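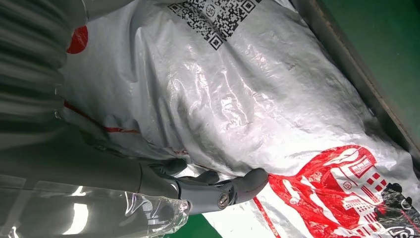 Fig. 1. Grand sac en plastique blanc.

4. Installer son poste d'envoi à la maison

Bon, on attaque la partie que je préfère (si, si !). Vous avez créé votre boutique sur Umia, vos fiches sont en ligne, et maintenant il faut que les commandes partent. Je vous montre comment j'ai monté mon coin colis, entre la fenêtre et le radiateur, avec une imprimante d'étiquettes Lammont et un pèse-colis. Si vous avez un autre modèle, les menus changent un peu de nom, mais vous vous y retrouverez.

4.1 Brancher et régler l'imprimante

1. Posez l'imprimante sur un plan stable, prise à portée de main. Gardez 25 cm derrière elle pour le rouleau.
2. Ouvrez le capot, glissez le rouleau avec la face à imprimer vers le haut et refermez jusqu'au clic.
3. Allumez, attendez le voyant vert, puis gardez le bouton d'avance appuyé jusqu'à ce qu'une étiquette sorte toute seule.
4. Dans Umia, allez dans Réglages > Expédition > Imprimante et choisissez la vôtre dans la liste.
5. Lancez l'étiquette test. Le code-barres doit être net sur toute sa largeur !

Note : si l'étiquette test sort blanche, le rouleau est à l'envers. Je me suis fait avoir deux fois, et Dima Chidiac, qui a relu ce guide, aussi.

Attention : ne tirez jamais sur le papier pendant l'impression. Laissez sortir, puis déchirez vers le bas.

4.2 Ranger ce qui attend et ce qui part
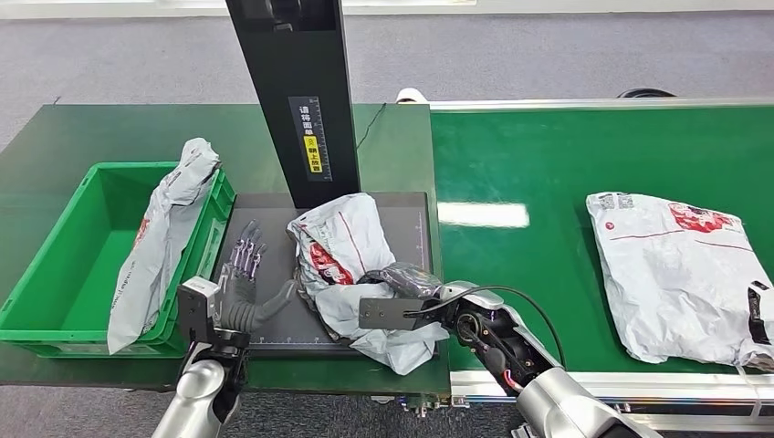 Fig. 2. Bac vert et pochette plastique. La consigne en chinois demande de placer le bordereau vers le haut.

Je travaille avec deux bacs, un pour les commandes à emballer, un pour celles qui sont prêtes. Au début j'avais tout mis dans le même, et Georges Karam a reçu la théière d'Alcides Usuga (pardon encore, tous les deux).

1. Imprimez la liste du jour et posez-la dans le premier bac.
2. Emballez une commande, collez son étiquette tout de suite, et seulement après passez à la suivante.
3. Posez le colis dans le second bac, étiquette visible.
4. Cochez « Prêt » dans Umia. Le client reçoit son message à ce moment-là, alors pas avant !

Note : pour les pochettes souples, chassez l'air avec le plat de la main avant de fermer. Collez l'étiquette sur la partie la plus plate, loin du rabat.

4.3 Vérifier le pèse-colis
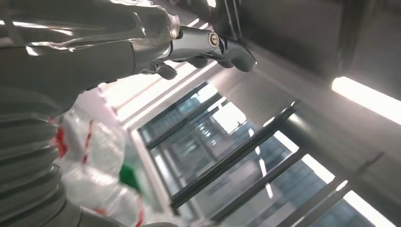 Fig. 3. Articulation chromée et tête de boulon ronde.

1. Mettez la balance à niveau en tournant les pieds. Un petit tour suffit souvent.
2. Appuyez sur Tare, plateau vide.
3. Pesez un objet dont vous connaissez le poids. Moi, c'est un paquet de farine neuf.
4. Saisissez l'écart dans Réglages > Expédition > Balance, puis enregistrez.

Attention : chez moi la balance s'éteint au bout de 60 secondes et oublie la tare. Refaites l'étape 2 à chaque reprise, même après une pause café très courte.

4.4 Protéger et entretenir 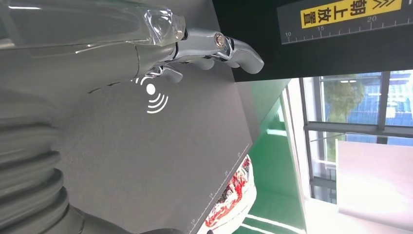 La poussière de carton, parlons-en, parce qu'elle se glisse partout et que la tête d'impression déteste ça. Le soir, je couvre l'imprimante et la balance. Ásdís Bech m'a conseillé une housse en plastique transparent, et j'en suis ravie : on lit les voyants au travers. Elle fait des plis et des bosses là où elle contourne les formes, comme le plastique transparent qu'on voit sur la photo, et ça ne gêne pas du tout. Par contre, retirez-la entièrement avant d'allumer, l'imprimante chauffe !

1. Éteignez et débranchez.
2. Passez un chiffon doux et sec sur la tête d'impression, toujours dans le même sens.
3. Soufflez dans le logement du rouleau avec une poire.
4. Notez la date quelque part. Je le fais tous les 28 jours, et ma dernière note dit 6/4/26.

Note : pour les rouleaux de rechange, j'utilise ceux de chez Sfeir, rangés à plat dans leur sachet. La déclaration d'un retour client est expliquée à la section 5.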